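Robots Still Stuck on the Sock Drawer, Kistine Trial Finds

27 comments | 7 shares

The future of housework spent most of Sunday trying to open a drawer.

Kistine, which makes software for robot arms, has put out the first results from its household chores trial, and anyone hoping to hand over the laundry by January may want to keep their own hands in shape. The company gave its arms a list of 27 jobs that most people do without putting down their coffee. They folded dish towels, or tried to. They put lids on jars. They opened drawers, put things in them and shut them again.

Of the 27, the arms could be trusted with seven. Kistine counts a job as trusted when the arm can do it all day with no one stepping in, a standard that would rule out a fair number of teenagers and at least one reporter.

Drawers were supposed to be the easy part. A drawer goes out and it goes in. But a bar handle wants to be hooked or pinched, and a recessed pull wants a fingertip tucked into a slot, and an arm that has learned the first has learned very little about the second. Pull a bit off center and the drawer jams. Pull too hard and the whole cabinet comes along for the ride. The company's report calls this "unplanned furniture relocation," a phrase we intend to use the next time we move house.
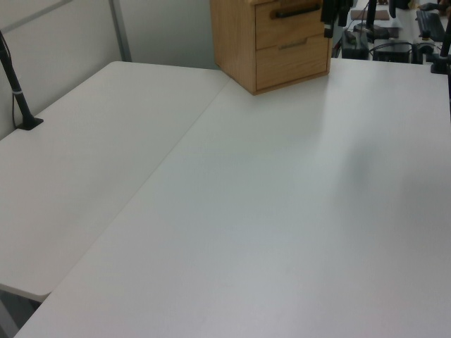
A wooden cabinet with two styles of drawer pull at the Kistine workshop, with a gripper hanging beside it.

The shop-floor half of the trial went better, as it usually does. Baumgartner, the parts warehouse that lent Kistine a packing bench for the spring, had the arms sorting boxed fittings into bins. The boxes were all the same size, the bins stayed where they were put and no cat walked through. Two of the arms are staying on for a second season, though the warehouse says its packing crew is staying too. Someone has to deal with the returns, which arrive in whatever shape the customer felt like sending them.

That gap has been the story of home robots for years now. Machines like things to be the same as they were yesterday. Homes are run by people who leave one shoe on the stairs.

Rival firm Pumier has taken the other road and given up on arms altogether. Its pitch is furniture that does its own moving: cabinets with motors in the runners that slide open when asked. We tried one at a trade show and it opened very nicely. It also opened when the man at the next booth asked for a pen. Putting the socks in remains the job of the owner — Pumier calls this "the loading stage."

Then there is Claker, which rents out a floor-to-counter tidying machine by the month and promises to give your evenings back. The small print asks customers to clear the floor and the counter before use.

Kistine says it will run the full list again with softer fingertips and a new way of feeling for the edge of a handle before pulling. It is also adding a fitted sheet to the chores, which seems bold. Plenty of adults have been at that one for decades and still end up rolling it into a ball and shutting the closet door on it.

The company has not set a price or a sale date for a home version. Until it does, the drawer at our place is the second one down, and it sticks.

7 shares | 27 comments | Leave a comment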